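Chapter 9
When Coalitions Break

Learning goals

After reading this chapter you should be able to:
explain why a government can lose office between elections
tell apart a confidence vote, a supply vote, and an ordinary vote
describe what a caretaker cabinet may and may not do
read a coalition agreement and find the clauses most likely to cause trouble

Key terms: confidence, supply, investiture, coalition agreement, portfolio, caretaker government, dissolution, constructive vote

9.1 The Sikbridge council

On June 17, 2021, the assembly of the island territory of Sikbridge met to vote on a harbor bill. The bill had four pages. It moved control of mooring fees from the towns to the central government, and most members expected it to pass before lunch. It failed by one vote. By evening the smaller of the two governing parties had pulled its three ministers out of the cabinet, and the premier, Callum Sowerby, no longer had a majority.

Sowerby had led the territory for 600 days. His own party, the Harbor Union, held 21 of the 48 seats. Its partner, the Ñahui List, held five. Together they had 26, one more than the 25 needed. The agreement between them ran to 119 clauses and had been signed in a school gymnasium in the town of Sitside, the Ñahui List's strongest district. Clause 14 said that no change to town revenue would be brought to the floor without the consent of both party groups. Sowerby's office believed it had that consent. The leader of the Ñahui List believed she had agreed only to further talks.

We will come back to this case several times. It is small enough to follow in detail, and most of the things that break larger coalitions can be found in it.

9.2 Why governments depend on a majority

In a presidential system the head of government is elected for a fixed term. A president who loses a vote in the legislature stays in office. In a parliamentary system the cabinet holds office only as long as the legislature will tolerate it. Political scientists call this relationship confidence.

Confidence can be tested in several ways. In some countries a new cabinet must win a vote before it starts work. This is called investiture. In others a cabinet is assumed to have confidence until a vote shows that it does not. The second rule makes it easier to form a minority government, because parties that dislike the cabinet can simply stay quiet. Chapter 8 covered minority governments at length, and you may want to look again at Table 8.3 before going on.

Sikbridge uses the second rule. When the Ñahui List withdrew, Sowerby was not removed from office. He was left with 21 seats and had to find out whether enough of the other 27 members would vote against him.

9.3 Three kinds of votes

Students often assume that any defeat in the legislature brings down a government. Most defeats do not. Cabinets lose votes on amendments, on procedure, and sometimes on whole bills, and carry on the next morning. It helps to sort votes into three groups.
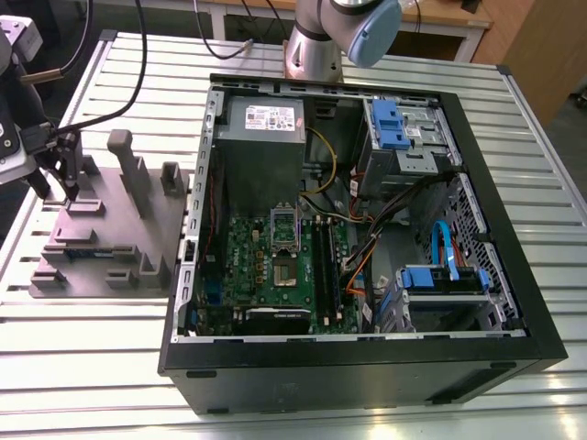 Ordinary votes. These concern a single law or motion. Losing one may be embarrassing, but it has no legal effect on the cabinet. The harbor bill was of this kind. Its defeat mattered for what it showed about the two partners, and the same bill could have been brought back in a later session.

Supply votes. These give the government the money it needs to operate. A cabinet that cannot pass a budget cannot govern for long, so in many countries the loss of a budget vote is treated as a loss of confidence. Some constitutions go further and set a deadline. If no budget has been passed by that date, the legislature is dissolved and an election is called.

Confidence votes. These ask directly whether the cabinet should stay. The opposition may propose one, or the head of government may attach confidence to a bill in order to bring rebels into line. Under a constructive vote, used in Germany and Spain among other countries, the legislature must name a replacement in the same motion. This protects cabinets whose opponents agree on nothing except their dislike of the government.

9.4 Who gains from an early election?

A partner that leaves a coalition has usually made some guess about what comes next. If the polls are good, an early election may bring more seats. If they are poor, the same party may put up with a great deal to avoid one. Timing matters too. A party leader may prefer to leave over a popular issue in spring than over an unpopular one in the fall.

The Ñahui List had reason to be hopeful. A survey taken in May by the polling firm Flimex questioned 2108 adults and put the party at nearly double its share from the last election. Its leader denied that the survey had played any part in her decision. We have no way to check that, and a careful reader should be wary of any account that claims to know a politician's private motives. What we can do is compare what parties say with what they stood to win or lose.

Sowerby's incentives ran the other way. His party had lost ground in the same survey, and he spent the next two weeks looking for a new partner among the independents.

9.5 The caretaker period

Between the fall of one government and the start of the next, someone has to pay the teachers and sign the contracts. The outgoing ministers normally stay on as a caretaker government. They handle daily business and avoid major new policy. In some countries these limits are written into law. In many others they rest on custom, and disputes over what counts as major are common.

Questions for discussion

Was clause 14 badly written, or was it badly followed? Suggest a wording that would have settled the matter.

Should the loss of a budget vote lead automatically to an election? Consider a legislature in which no party holds more than a fifth of the seats.

Section 9.6 turns to the text of coalition agreements and begins with the clauses on money.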